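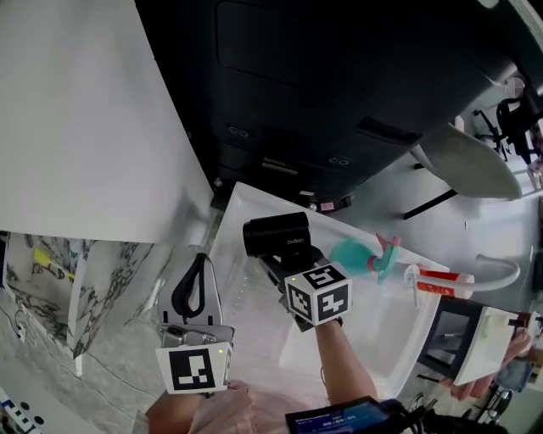
Tagebuch der Sprachschule Worbridge, Eintrag im Juli, 16 Uhr

Der Sommerkurs hat heute Vormittag mit der Einstufung begonnen. Sämtliche angemeldeten Teilnehmenden sind erschienen, zwei von ihnen mit Verspätung, da der Anschluss aus Irkton ausgefallen war. Die Schulleitung hat entschieden, den schriftlichen Teil für beide am Nachmittag nachzuholen. Der mündliche Teil konnte wie vorgesehen im Lesezimmer abgenommen werden.

Es ist festzuhalten, dass die neue Fassung des Einstufungsbogens zu lang geraten ist. Für 46 Aufgaben stehen sechzig Minuten zur Verfügung, und die meisten Teilnehmenden haben den letzten Abschnitt nicht mehr erreicht. Die Bögen werden dennoch gewertet, allerdings ohne den Abschnitt zur indirekten Rede. Eine gekürzte Fassung ist bis zum nächsten Kurs vorzulegen.

Am Mittag traf die Lieferung des Verlags Rocha ein. Der Lieferschein weist die Lesebücher der Mittelstufe und die zugehörigen Hefte aus; die Wörterbücher fehlen und sind nachgefordert worden. Die Rechnung über 626 Euro bleibt bis zum Eingang der Restlieferung offen.
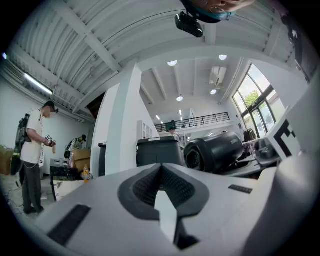 Rubrik: Unterricht und Bibliothek

Die Umstellung des Bibliothekskatalogs auf das Programm Zuka schreitet langsamer voran als im Frühjahr angenommen. Erfasst sind bislang die Abteilungen Grammatik und Landeskunde. Die Belletristik steht noch auf Karteikarten — ein Zustand, der die Ausleihe vorerst nicht behindert, die Mahnungen jedoch erheblich erschwert. Bis auf Weiteres gilt die handschriftliche Liste am Ausgabetisch.

Für den Abendkurs wurde der Lektüreplan beschlossen. Begonnen wird mit kurzen Prosatexten, gefolgt von zwei Hörspielen. Der Vorschlag, bereits in der ersten Woche einen Roman auszugeben, fand keine Zustimmung.
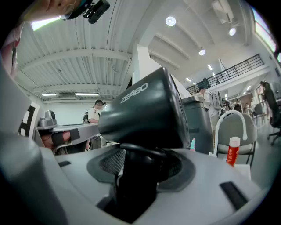

Zuletzt geändert: Juli, 18.30 Uhr

Nachtrag: Die beiden ausstehenden Prüfungen sind abgeschlossen, die Einteilung der Gruppen hängt ab morgen früh im Flur aus. Die Oberstufe wird in diesem Jahr geteilt, was einen weiteren Raum am Vormittag erfordert. Das Lesezimmer steht dafür zur Verfügung, sofern die stille Lektüre auf den Nachmittag verlegt wird.

Der Verlag hat die Wörterbücher für die kommende Woche zugesagt — schriftlich, wie erbeten. Offen bleibt die Frage der Kopierkosten. Das Kontingent von 1.000 Seiten je Kurs soll beibehalten werden; über Ausnahmen entscheidet die Schulleitung auf Antrag.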